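A cup, a bottle and the case against funnels

The woman who runs Tundwood, a second-hand kitchenware shop in Zustbridge, has strong opinions on pouring. I went to ask her about teapots. We did not get as far as teapots.

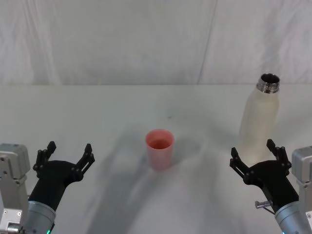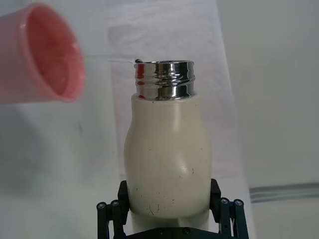
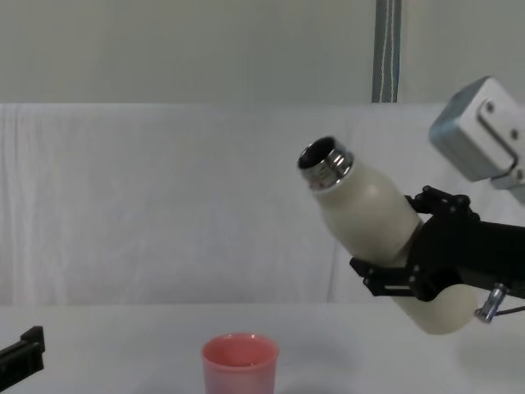
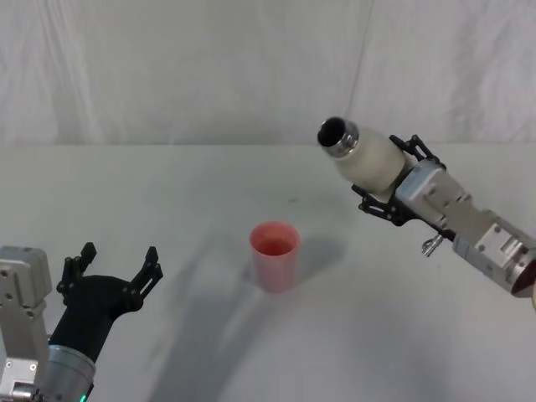
Kitchen and Table

She begins with the pink cup, because she says people always overlook it. It is plastic, wider at the top than the bottom, and has no handle and no lip. "You couldn't call it a jug," she says. "It has no ambitions in that direction. But at some point in its life every cup gets asked to be a jug, and that's when you find out what it's made of."

Plastic, I suggest.

"Yes, thank you."

Her point is about the rim. A thick, rounded one is kind to the mouth and a menace to the worktop. Tip it slowly and the water runs back underneath and down the outside, and from there up your sleeve. Tip it with some conviction and the water leaves in one piece. Most people, she says, lose their nerve halfway and get the sleeve. She teaches an evening class on this sort of thing in June, when the shop is quiet, and last year 7 people came. Five of them had brought funnels. She made them put the funnels back in their bags.

What has she got against funnels? "You have to wash them. Then you have to find somewhere to keep them, and they don't stack with anything. I've 248 lines in the stock book and the only one I've never sold is a funnel. I've moved it to the window twice."

The bottle gets gentler treatment. It's white, or cream if you catch it in a different light, with a shiny metal neck threaded for a cap. There is no cap on it, and I ask where it has gone. She looks at me as though I had asked where the sea goes.

"Caps have their own arrangements. I get bottles in all the time without them. People bring them to the counter very shyly, as if they're returning a library book they've had since school. I don't mind. A bottle with no cap is a vase, or it's a bottle that stays on the table. It's only useless if you wanted to put it in a bag."

She does mind about the thread. Given a choice between a perfect bottle with a chewed neck and a scruffy one with a clean neck, she would have the scruffy one every time, and she approves of the dent and the scratches on this one's side. They tell you which bit gets knocked, she says, and you can put your thumb there. A customer once asked for money off a Koivisto flask on account of a scrape the length of an eyelash. He was sold a different flask with a larger scrape, at full price, and went away pleased.

I ask whether it matters which way the water is going. It matters enormously. Cup into bottle is the hard direction, wide into narrow, and she advises getting the rim right up to the neck and looking at the neck while you do it. "Everyone looks at the cup. The cup's fine. You know where the cup is, you're holding it." Bottle into cup ought to be simple, and that is why people do it while talking. A full bottle gulps. It gives you nothing, then a bit, then the lot. Her rule is to stop well before you think you should, and she puts the sensible limit for a small cup at 200 ml, whatever it might hold to the brim.

As for the surface underneath, she is in favour of a plain white table and has been trying to get one past her landlord. Pattern hides a puddle until you've put your elbow in it. She's less sure about a cloth hung behind. "Very smart. I'd have ironed it. Or I'd have meant to."

The café next door, Onia, serves its water in pink plastic cups much like this one, and she has hopes of buying them when it next changes its mind about colours. It has changed its mind twice already. She won't say what she would pay, in case they read this.

Before I go I try a pour of my own at the counter, with a shop beaker and a narrow brown bottle she keeps for the purpose. She watches the whole thing without comment and then hands me a tea towel. It has teapots on it.

"We can do those another day," she says.

Tundwood is open most mornings. Bring your own bags, and please leave the funnel in the window unless you mean to buy it.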